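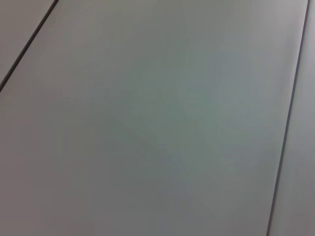

Ralbridge Introduces Flat Gray Panel Range for Kitchens, Utility Rooms and Workrooms

New matte finish and narrow dark joints now available through the Oddale showroom

ODDALE, August – Ralbridge, a maker of fitted furniture and room surfaces, today announced the release of the Tesinstead range, a family of flat panels for use on cabinet fronts, worktops, storage units and walls. The range is offered to homeowners, landlords, schools and the building trade.

Tesinstead panels are supplied in a single color, a pale matte gray, and are fitted side by side with a thin dark line between one panel and the next. The panels carry no handles, trim or printed pattern. Customers may order them in 17 standard sizes, and cut-to-order panels will be accepted from the trade once a site drawing has been approved.

The company began work on the range after a review of orders placed through its Oddale showroom. Customers fitting out smaller kitchens and laundry areas had asked for a plain surface that could be carried from one room to the next without a change of color. The earlier Dow range, which Ralbridge has sold for nearly 15 years, was offered with a raised edge and a light sheen. Many buyers requested that both be removed.

"Our customers told us that they wanted a quiet surface and a straight joint," Ralbridge said in a statement. "The Tesinstead range was drawn up with those two requests in view. The company is grateful to the households and fitters who lived with the trial panels and reported back to us in such detail."

About the finish

The gray used for Tesinstead was chosen after side-by-side trials in occupied rooms. A matte gray takes on some of the color of the light that falls upon it. The same panel may look cooler and faintly green in one part, and warmer, with a slight pink or mauve cast, in another. Ralbridge advises customers to view a sample in the room where it will be fitted, once in the morning and again after dark with the lamps on, before placing an order. Samples are lent free of charge and may be kept for 9 days.

Trial panels were placed in kitchens, a school art room and the packing area at the company's own works. Comments from these sites led to two changes before release. The surface was made less reflective, and the standard joint was narrowed.

About the joint

Each panel is separated from its neighbor by a narrow gap with a dark backing strip behind it. The strip is supplied in the box with the panels and is fixed in place before they are set. Ralbridge has prepared a printed fitting guide, and spacers are included with every order. Fitters who have worked with the Dow range should note that the Dow spacers are wider and must not be used with Tesinstead panels.

The joint may be run straight across a row of units or taken up the wall behind them. Where panels meet at an inside corner, the fitting guide should be followed closely, and a dry run is recommended before any adhesive is opened.

Care and cleaning

Panels should be wiped with a soft cloth and warm water with a little dish soap, then dried. Scouring pads, wax and spray polish are not suitable for the matte finish. Crumbs and dust in the joints may be lifted out with a soft brush or the narrow end of a vacuum cleaner hose. Hot pans should be set on a stand or trivet.

Availability

The Tesinstead range may be ordered now from the Oddale showroom and from trade counters that carry Ralbridge products. Stock sizes are packed flat in cardboard with corner guards and should be kept flat until they are fitted. Customers are asked to open and check each pack on delivery and to report any damage before work begins. A total of 209 orders placed during the trial period will be filled first, and new orders will be handled in the order in which they are received.

The Dow range will remain on sale for repairs and additions to existing rooms. Matching Dow edge strips will also be kept in stock. Customers who hold an unfilled Dow order may move it to Tesinstead at no charge, provided that the panels have not yet been cut.

About Ralbridge

Ralbridge designs and makes fitted furniture, panels and storage for homes and public buildings. Its works and showroom are located in Oddale, where visitors may view full room settings and borrow samples.

Requests for samples, fitting guides and trade terms should be made to the Ralbridge customer office at the Oddale showroom. Press inquiries should be marked for the attention of the press office.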